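Início | Órgãos sociais | Atas | Regulamentos | Contactos

Pesquisar no site Pesquisar

2026-07-30
Publicado por: Secretariado Técnico

ATA DA REUNIÃO ORDINÁRIA DO GRUPO DE TRABALHO DE NORMALIZAÇÃO DE CALÇADO ESCOLAR

Local: sala de reuniões do edifício Asgate, piso 2
Presenças: representação do secretariado técnico, do laboratório de ensaios, da área de compras, da área jurídica e dos estabelecimentos de ensino aderentes. Verificada a existência de quórum, a sessão foi aberta à hora da convocatória.

1. Aprovação da ata anterior

A ata da reunião de maio foi lida e aprovada por unanimidade, com uma retificação no ponto relativo às tolerâncias de comprimento interior: onde se lia «medida na sola», passa a ler-se «medida na palmilha, com o sapato desatacado».

2. Ponto de situação do caderno de encargos

O secretariado apresentou a versão consolidada do caderno de encargos para fornecimento de calçado de educação física. O documento integra as observações recebidas em consulta interna e abrange sapatilhas de lona de cano baixo, sapatilhas com reforço na biqueira e calçado de interior para ginásio.

Mantém-se a divisão em dois lotes. O primeiro respeita ao calçado de lona; o segundo, ao calçado de interior. A área de compras propôs que cada concorrente possa apresentar proposta a ambos os lotes, com avaliação separada. A proposta foi aceite.

A quantidade a adquirir no primeiro lote foi fixada em 628 pares, de acordo com os mapas de necessidades remetidos pelos estabelecimentos. Os mapas do polo de Wostby foram recebidos fora do prazo, mas já se encontram incluídos no total.

3. Requisitos do material exterior

O laboratório informou que a redação anterior admitia qualquer tecido de algodão ou mistura, sem indicação do método de ensaio. A nova redação obriga à apresentação de relatório de resistência ao rasgamento, nas direções da teia e da trama, e de relatório de solidez da cor à fricção, a seco e a húmido.

Quanto à cor, discutiu-se se o preto deveria constar como cor única. Os estabelecimentos manifestaram preferência pelo preto por razões de uniformidade com o restante equipamento. O laboratório recordou que as cores escuras exigem maior atenção no ensaio de fricção a húmido, sobretudo quando usadas com meias claras. Deliberou-se manter o preto no primeiro lote e exigir a apresentação do relatório de ensaio com a proposta, e não apenas na fase de entrega.

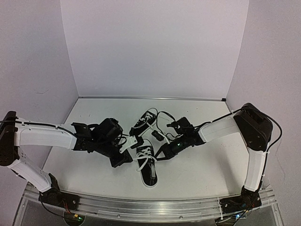
Fig. 1. Sapatilhas de lona preta sobre tampo branco.

Foi ainda clarificado que a classificação «lona» se refere à parte superior do calçado e não condiciona a composição do forro. A composição do forro deve constar da ficha técnica, com as percentagens por fibra.

4. Sola e ligação corte-sola

Analisaram-se as propostas de redação para a resistência à abrasão e para a descolagem. A área de compras questionou se a exigência de ensaio em todos os tamanhos seria comportável. O laboratório esclareceu que basta ensaiar um tamanho por cada grupo, desde que o processo de fabrico seja o mesmo em toda a gama e que o fornecedor o declare por escrito.

O texto aprovado prevê o condicionamento prévio das amostras em atmosfera normalizada. A colheita será feita na receção do lote, por sorteio, com selagem das embalagens na presença do fornecedor. Os exemplares sujeitos a ensaio destrutivo serão repostos pelo fornecedor sem encargos.

Não foi obtido acordo quanto ao critério de aceitação em caso de resultado marginal. Ficaram registadas duas posições: repetição do ensaio sobre nova amostra, defendida pela área de compras; rejeição imediata do grupo de tamanhos, defendida pelo laboratório. O assunto transita para a próxima reunião.

5. Marcação, etiquetagem e embalagem

A etiqueta deve indicar o tamanho em pontos franceses e o comprimento do pé em milímetros. A marcação no interior da lingueta terá de permanecer legível após 6 ciclos de lavagem, segundo o procedimento anexo ao caderno de encargos. Foi rejeitada a proposta de aceitar etiqueta autocolante na palmilha.

Cada par será entregue em caixa individual de cartão, sem enchimento plástico. As caixas coletivas devem conter um único tamanho e indicar, no topo e numa das faces, o estabelecimento de destino.

6. Consulta preliminar ao mercado

Foram analisadas as respostas da Kinnunen e da Rovach. A Kinnunen declarou cumprir todos os requisitos do primeiro lote, com reserva quanto ao prazo de entrega dos tamanhos inferiores. A Rovach solicitou esclarecimentos sobre a altura da biqueira e sobre a possibilidade de entregas faseadas.

A área jurídica lembrou que as respostas não vinculam as partes e que os esclarecimentos prestados têm de ser disponibilizados a todos os interessados, em termos idênticos. O secretariado ficou encarregado de preparar a nota respetiva.

O prazo de entrega foi fixado em 60 dias a contar da assinatura do contrato. Admitem-se entregas parciais, desde que cada uma satisfaça integralmente pelo menos um estabelecimento.

7. Deliberações

7.1. Aprovar os capítulos relativos ao material exterior, à marcação e à embalagem, com as alterações acima descritas.
7.2. Aprovar o capítulo relativo à sola, com exceção da cláusula sobre resultados marginais.
7.3. Encarregar o laboratório de redigir uma proposta para essa cláusula, acompanhada de estimativa do custo de repetição dos ensaios.
7.4. Solicitar ao polo de Wostby a confirmação escrita da distribuição por tamanhos.

As deliberações 7.1, 7.3 e 7.4 foram tomadas por unanimidade. A deliberação 7.2 foi tomada por maioria, com a abstenção da área de compras.

8. Outros assuntos

Foi pedida a correção do anexo relativo ao calçado de interior, no qual a tabela de correspondência de tamanhos repete uma linha. O secretariado procederá à substituição do ficheiro na área reservada.

A data da próxima reunião será comunicada por convocatória. Nada mais havendo a tratar, foi encerrada a sessão, da qual se lavrou a presente ata, que será assinada após aprovação.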